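We use cookies to remember your settings and to count visits. Accept / Manage

Workshop notebook, June

Tape transfers for the Simard reissue. Reel 2 came out of the box with the label saying "Fuken, live, Evdale, both sets", which I don't believe. The first set is in a much bigger room than the second and the organ has dropped nearly a semitone by the fourth number. Either they changed halls in the interval or someone at Paltura spliced two gigs together and hoped.

Ran it at 15 ips, flat, no noise reduction. Keegan Maihi swears it was encoded and wants it decoded. I tried his way on the opening number and the cymbals vanished. He says that's how they sounded. I was not convinced then and I'm not now.

Splice at 14 minutes – clean edit, different tape stock after it. Oxide is darker and the print-through is worse.

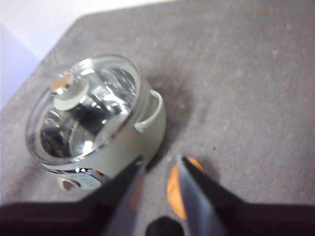
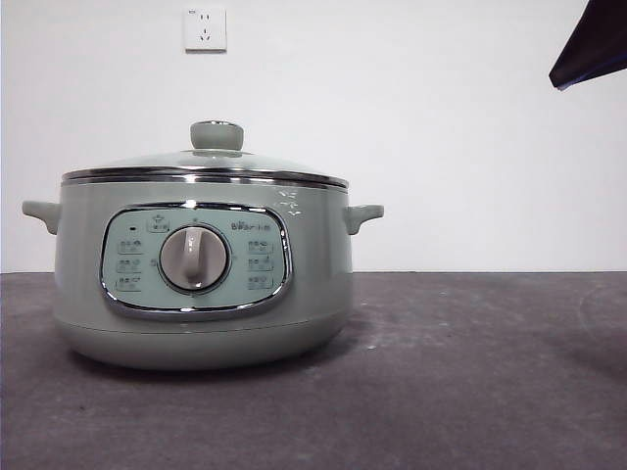 The sleeve note has the bass player leaving before the Evdale show. If so, who is singing the low harmony on the long one? Same vowels, same habit of coming in early. I'd put it down as him and let the label argue. Keegan wants "unknown", so for now the track sheet says "unknown (query)".

Pitch: corrected the second set against the piano, left the first alone. The speed drifts inside songs as well and I'm wary of ironing that out. Half of it may be the drummer.

File 186 is the one to keep. Ignore anything with "final" in the name.

To do: find out if the Paltura log survives. Ask about the missing encore. Clean heads before reel 3.

Comments (3)

moss_and_wire: Had a bootleg of this for years and it always ran sharp. Glad someone has checked it against a piano.

Keegan Maihi: For the record I still say it was encoded. Try it with the level set properly.

dullknife: Is the long one the version with the false ending?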